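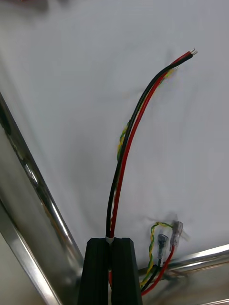 I've been trying to work out the ferry quest in Tranance for most of a week now and I'd love some help from you lovely people. I've got the favour from the harbour master, I've got 372 coins to my name, and I still can't find the second tunnel out of Tuston. My cousin says the two tunnels go like the black and red wires up top, side by side with a slim space between them and then bending off to the right, so you'd think I could hop from one to the other. I've walked that wall until my eyes went funny. What am I missing?
– janelle_c

Re: Second tunnel out of Tuston
Posted by: trnka_d
Hi Janelle, welcome! Your cousin has the shape right, but the way in isn't along the wall at all, it's from the Flirnthorpe side. Go up through the marsh, talk to the lamp seller (you'll need level 10 in Climbing, sorry, it's a bit of a grind) and she'll open the grate. I did it with a pocket full of bread and no armour and only died twice.

Re: Second tunnel out of Tuston
Posted by: ilaria.b
I'd have to disagree with Dušan there, with love. The lamp seller used to open the grate, but since the January update she wants 200 coins first, and she wants them every single time you go through! Janelle, if you've only got 372 you can get in once and then you're stuck selling your boots. Do the Naqvi errands before you start – they're dull, but they pay nicely and the baker's dog follows you about, which I always enjoy.

Re: Second tunnel out of Tuston
Posted by: trnka_d
Every time? I went through last night and she didn't ask me for a cent.

Re: Second tunnel out of Tuston
Posted by: ilaria.b
Have you finished the lighthouse? I think that waives it.

Re: Second tunnel out of Tuston
Posted by: efren_l
It does, yes, but the lighthouse needs 2000 reputation, so it's no use to someone on the ferry quest. I'm with Ilaria on doing Naqvi first. Take a spare rope too, Janelle, the one in the tunnel is past the ledge you need it for.

Re: Second tunnel out of Tuston
Posted by: janelle_c
Oh you're all wonderful, thank you! I'm Climbing level six so I've got a way to go. Off to meet the baker's dog, and I'll pop back in when I've found the grate.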